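1/27/23

Spent the morning on the run of the Vukier Courier, bound volume 9. The binding is tight at the gutter and the inner column loses two or three letters per line on most left-hand pages. I read those with the volume at a shallow angle and filled the gaps by sense, marking each fill in pencil brackets.

Target for the day was the rent strike coverage. The paper gave it four columns in the first issue, then dropped it to a half column on page 4 the week after, below a notice for a shoe repair shop on Vultau Street. The drop has no editorial explanation. The ad count rises in the same issue, so the cause may be space. I would want the ledger before saying so, and the ledger is not in the boxes.

Transcribed 20 items, all short: two letters to the editor, a correction, the rest classifieds. The correction is useful. It moves the tenants' meeting from the Grigaitė hall to the basement of the Vikier bakery, which agrees with the handbill Leidy Ríos scanned in September. My index card had the hall. Changed the card and initialed it.

The classifieds use abbreviations I had not seen in the earlier volumes. "H/W" is heat and hot water. "Flr thru" is floor-through. "Sk" is still open – it occurs only in room listings, always ahead of the price. Asked Babatunde Okeke by email. He suggests "share kitchen," and that fits every case I have so far.

Page 77 in the stamped numbering is missing. The stub is there, cut clean, so it was removed with a blade and the loss is older than the stamp on the facing page, where the number has bled through slightly onto the stub. Noted in the condition log. Anqi Lu may have a second copy of that issue in the Restrepo donation; Jhosep was not sure which years his aunt kept.

Stopped at one. Ate at home, answered mail, and did no more reading until three.

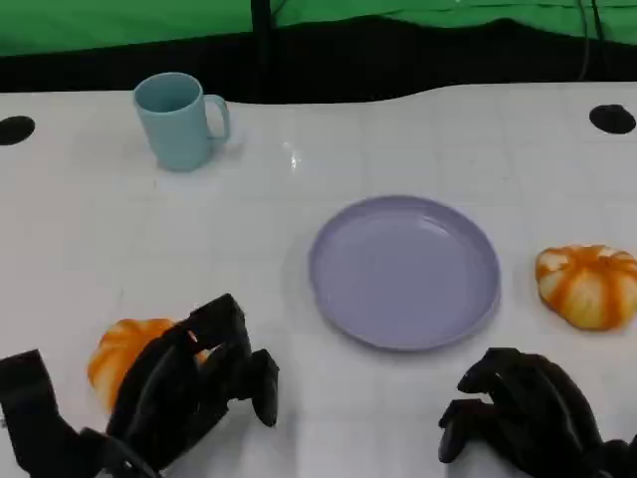 Blue mug, lavender plate, two small pumpkins.

Afternoon was the name file. Merged the duplicate entries for the theater columnist, who signed with a middle initial until volume 8 and without it afterward. Kept both forms as search terms. Venkatesh Varghese wants the headings in the same order as the map index, street first and then surname. I think that is wrong for a newspaper but have left a column free for it.

Backup copied to the second drive. Tomorrow: rest of volume 9 if the light is good, and write to Anqi about the missing leaf.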